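Research news

Learning when to let go: Skastgate group reports on two-armed placing

The Manipulation Group at the Skastgate Institute has completed the first stage of its study of placing tasks, carried out jointly with the engineering firm Jusent. The results were presented to members at the September meeting, and a full report will be deposited in the Institute's library once the partners have agreed the final text.

Placing has received less attention than grasping in the published work on robot arms. A system may pick up an object securely and still fail at the last step, when the object has to go into a narrow opening and be released upright. The difficulty is greatest with long, thin items. A small error in the angle of the wrist becomes a large error at the far end of the item, and contact with the rim of a container can turn the item in the fingers.

The group's method, known internally as Holloway, is a form of learning from demonstration. An operator guides the arms through a task many times, and a model is then trained to produce the same kind of movement from camera images and joint readings. In the usual form of this approach every moment of a demonstration carries equal weight in training. Most of those moments are spent travelling across the table, where precision matters little. Holloway gives greater weight to the short period before and after contact, and it asks the model to predict separately whether the fingers should remain closed. The release is therefore treated as a decision in its own right and is checked at every step.

The training set for this stage consisted of 1,000 demonstrations on a pair of fixed arms. The table is covered with a dark cloth, which reduces reflections, and the objects and containers are moved to new positions between attempts. Both arms are recorded in every demonstration, including those in which only one of them has work to do. The group considers this important. In earlier models trained on a single active arm, the idle arm tended to drift towards the working area and had to be stopped by hand.

For evaluation, the group ran 100 attempts with Holloway and the same number with the standard method, using container positions that did not appear in training. The standard method placed the object correctly in 58 attempts. Holloway did so in 83. The improvement came almost entirely from the final part of the movement; the two methods were equally reliable in picking the object up and carrying it to the container. Of the 17 failures recorded for Holloway, most were cases in which the object touched the rim and the arm withdrew without trying again. The group regards this as a shortcoming of the demonstrations, very few of which show an operator recovering from such a contact.

Tshepo Masilela, who leads the study, told the meeting that the figures should be read with some care. "We have tested one pair of arms, on one table, with a modest range of objects," he said. "The gain is large enough for us to continue, but we would not yet claim that it will carry over to a different gripper or a different room."

The question of transfer will be taken up in the second stage. A second pair of arms is to be installed at the Jenitz laboratory, where the lighting and table height differ from those at Skastgate. The two sites will together collect a further 4,000 demonstrations, with a fixed share set aside for recovery after contact. Operators at both sites will follow the same written procedure, and the recordings will be reviewed jointly before training begins. The second stage is expected to last 4 months.

Members who wish to see the arms at work may apply to the group's office for a place on one of the laboratory visits. Places are limited by the size of the room, and visitors are asked to remain behind the marked line while the arms are powered. Requests for early access to the demonstration data should be made in writing and should state the intended use. They will be considered by Skastgate and Jusent together. 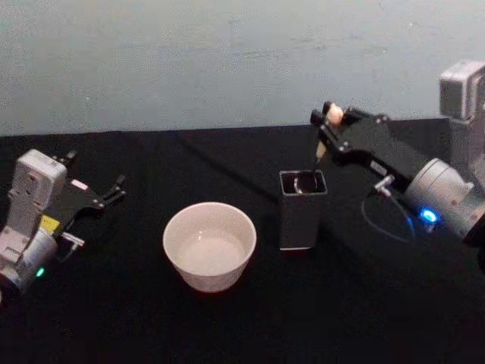

The placing task: the right gripper holds a slender, pen-like object at the opening of the black container, with the left gripper open beside the white bowl.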